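Raka Sorting Tray, Small
Trays and table things > For medicines and small bottles
Item 927
In stock at Trarska

Choose a colour: pink-red / slate / cream
Quantity: 1
Add to basket

About this tray

We began selling the Raka tray as a tea tray, if you can believe it, and it was our customers who taught us what it was really good for. Letters kept arriving from people who had bought one for a cup and a biscuit and then found it living permanently beside the kettle with the whole household's tablets on it. Vlasta Pavlović, who draws all our trays, took the hint and went back to her desk, and the Small is what she came up with - a little shallower than the tea tray, with a lip that keeps a bottle from wandering off the side but is low enough that you can read a label without picking anything up.

It is a plain thing and we like it that way. There are no compartments and no days of the week printed along the edge. We did try a version with dividers, and I was rather fond of it myself, but pharmacy bottles come in so many widths that there was always one that wouldn't sit in its slot and ended up on the windowsill, which is just where you don't want it. With an open tray you put things where they suit you, and you can move them about when the prescription changes.

The pink-red is the colour most people choose, and it does show up beautifully on a dark worktop or table mat. If you have trouble with your eyesight, or you're buying for someone who has, I would steer you towards this one or the cream. The slate is very handsome but it does rather melt away in a dim kitchen (Boris Kneževič in our packing room calls it the evening tray, and I'm afraid the name has stuck).

How people use it

Most of our customers keep the morning bottles on one side and the evening ones on the other, and shift each bottle across once it's been seen to. Others keep one tray for each person in the house, a colour apiece. Vesela Kovačević wrote to us in October to say that she lays hers out at the table once a week with her mother, all the bottles standing up with their caps on, and that the two of them go through the labels together over a pot of coffee. I thought that was a lovely way to do a dull job, and I've pinched the idea for my own family.

Do give yourself some room when you're sorting. A clear patch of table with a mat under the tray is ideal, as the mat stops everything sliding and a dropped tablet doesn't bounce nearly so far. Our Jetberg board makes a good second surface if you like to have somewhere to set down whatever you've already checked, and it comes in a colour to go with each of the trays.
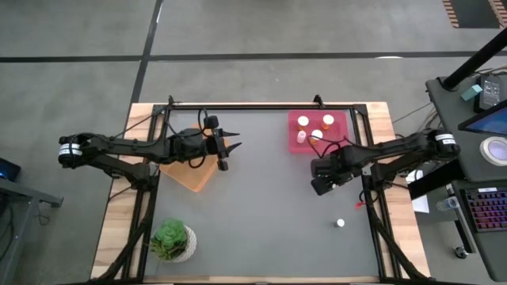

The Small has room for several ordinary bottles with space left to get your fingers round each one, and I'd ask you not to fill it to the brim even though you could. Once bottles are standing shoulder to shoulder you have to lift the front ones to see the back ones, and that's how the wrong cap gets put on. If you have a great many to look after, the Large is a better buy than two Smalls, and it's kinder on the shelf as well.

Please remember that the tray is open and anyone can reach into it. Where there are children or inquisitive pets about, put the bottles back in a locked cupboard when you've finished, and always leave tablets in the containers they were dispensed in.

Looking after it

Wash by hand in warm water with a drop of washing-up liquid and dry with a soft cloth. It will put up with the top rack of the dishwasher now and then, but the finish goes dull if you make a habit of it. Sticky rings from cough syrup come away with a little bicarbonate of soda on a damp sponge.

Returns and questions

You have 74 days to change your mind, and we'll happily swap one colour for another in that time provided the tray hasn't been used. The guarantee runs for 5 years against cracks and warping.

Niall Jardine answers the post and Chia-jung Fang looks after larger orders for care homes and surgeries, so do mark your message for whichever of them you need.

Goes well with
Jetberg board, square
Mittal table mat, dark grey
Raka Sorting Tray, Large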